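Kitchen & Home > Countertops
Reading time: 1 min

White tabletop shows everything. What do you wipe yours with?

Babar Jafri
We got a plain matte white table in August and I love it to pieces, but I make tea 4 times a day (my wife says more!) and I'm scared of leaving rings on it.
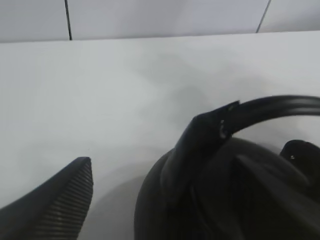 Photo: Babar Jafri

Is a damp cloth enough, or should I buy a special cleaner?

Benedikt Baumgartner
Oh, I know that worry! A soft cloth, warm water and one drop of dish soap, then dry it right away. Put a cork mat under anything hot and please skip the scrubby sponges, they leave shiny spots on a matte top.

Selvanayagam
just get a tablecloth

Related
Getting tea stains out of grout (122 replies)
Best trivets for small kitchens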